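Flinen Basket Set
README and data card

Contents
Summary
What the task is
How the demonstrations were recorded
What is in each episode
Splits
Known problems
Notes on the wrist view
License and contact

Summary

Flinen is a set of 318 demonstrations of one household task: reaching into and around plastic baskets and moving small items in or out of them. A person controlled the arm by hand through a leader arm of the same shape. No episode was generated in simulation or by a trained policy.

The set was put together in Vornville for the Tavares project. It is meant for imitation learning from a wrist camera. It is small, and we would not train a general policy on it alone. We use it to fine-tune.

What the task is

Each episode has a one-line instruction, such as "take the black item out of the basket" or "put the cloth next to the basket." The operator reads the instruction, moves the arm from the rest pose, does the task, and returns to the rest pose. Pressing the foot switch starts and stops the recording.

Operators were told to move at a normal speed and not to go back and fix small mistakes. If an item slipped, they could pick it up again in the same episode. Those episodes are kept and have the flag regrasp set to true.

How the demonstrations were recorded

The operator stands to the left of the follower arm and can see the baskets directly. They do not work from the camera feed. This matters if you plan to compare with sets where the operator only had the screen: ours contain some motions that make little sense from the wrist view, since the person could see past the gripper and the camera could not.

Joint positions of both arms are logged. The leader values are what you want as actions. The follower values lag behind them, more so when the gripper pushes against something.

Two people did all the recording. Operator A has 99 episodes in the test and validation pool, operator B the rest of that pool and most of training. The operator field is in the metadata.

What is in each episode

wrist.mp4: color video from the wrist camera
leader.csv: leader joint positions and gripper opening
follower.csv: the same for the follower
meta.json: instruction, operator, split, success, regrasp

Time stamps in the CSV files are in seconds from the first video frame. Rows are not evenly spaced, so resample before training.

Splits

train: 144 episodes
validation: 84 episodes
test: 90 episodes

Validation and test use basket positions that do not occur in training. The split field is fixed. Please do not reshuffle if you report numbers.

Known problems

The gripper opening in leader.csv was not zeroed at the start of each session. Subtract the value in the first row.
The success flag was set by the operator right after the episode. Nobody reviewed it later.
Auto exposure was left on. Brightness can jump when the wrist turns toward a window.

Notes on the wrist view

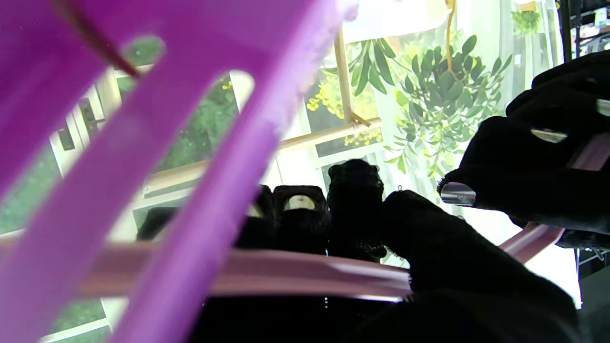

Text and recording notes: Albertina Peixoto
Data checks: Behrouz Arabzadeh
Last edited 2025-02-05

Close to a basket, the plastic can fill much of the view and go out of focus. With a slotted basket side, parts of the background show through the openings, and a simple color mask will break the basket into pieces. We gave up on color masks for this reason.

Backlight is the other difficulty. With a bright window behind them, black items turn into silhouettes, and so do the black gripper fingers. The silver pads on the upper finger are easier to find and can serve as a rough cue for where the finger is. Flowers, hanging plants and the curtain at the window are background and have no labels.

We tried cropping the outer part of the video and stopped, as it also removed the fingers in close views. The released files are uncropped.

License and contact

Free for research use with credit to the Tavares project. For other uses, write to the maintainers through the Prultard issue tracker. Bug reports should include the episode number and the row or time where the problem starts.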